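Popular Music Recording and Distribution
Unit 5: The Vinyl Record as a Physical Format
Lecture handout, Lavville

Reading for this unit: course packet, section 5. Bring the packet to the listening session.

1. Terms

Lacquer: an aluminum disc coated with nitrocellulose, cut on a lathe in real time from the master recording.
Father: the metal negative grown from the lacquer by electroplating.
Mother: a metal positive grown from the father. It has grooves and can be played to check for faults.
Stamper: a metal negative grown from the mother and mounted in the press.
Matrix number: the code scratched or stamped into the dead wax, the blank ring between the last groove and the label.

In one-step plating the father is used directly as the stamper. This saves time and money on short runs, but when the stamper wears out a new lacquer must be cut.

2. Side length and level

A 12-inch record at 33 1/3 rpm has a fixed amount of space for grooves. Loud passages and strong low notes need wider grooves, so a long side must be cut at a lower level. The lower level puts the music closer to the surface noise of the disc.

Groove speed also matters. The disc turns at a constant rate, so the groove passes the stylus more slowly near the label than near the outer edge. High frequencies become harder to cut and to trace, and distortion rises toward the end of the side. Many rock albums of the 1970s place a quiet song last on each side. Sequencing was partly a technical decision and should be treated as one in your written work.

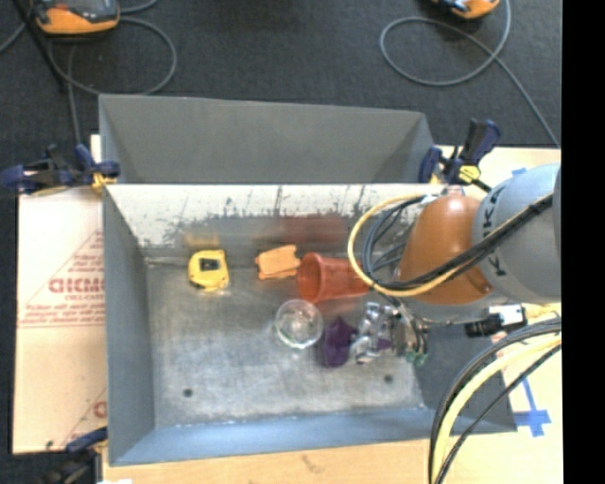
Low frequencies are normally centered before cutting. Bass that differs strongly between the left and right channels produces vertical motion of the cutting stylus, and a deep vertical swing can lift the playback stylus out of the groove. Playback then applies the RIAA curve, which restores the bass reduced at the cutting stage and reduces the treble that was raised.

3. Case: the Ngui single and the Wiltside album

Both releases were cut from tape. The Ngui single was pressed in a run of 320 copies using one-step plating. The label kept no mother, and the second pressing, made the following October, came from a new lacquer. The two pressings differ in level and in the treble. Compare the matrix numbers before you compare the sound.

The Wiltside album has 14 songs. Side two is longer than side one and was cut at a lower level throughout. Dusia, the label that issued it, later released the same songs on two discs at 45 rpm. Note where the side breaks fall in the second version and what this does to the original running order.

4. Written work

Choose one album released on vinyl before 1980. List the running time of each side, the position of the loudest and quietest songs, and the matrix numbers if you have a copy at hand. Discuss whether the order of songs fits the limits described in section 2. The assignment is graded out of 100. Hand in on paper by May 20, 2026.

Do not use streaming versions for side lengths. Reissues often add songs or change the order.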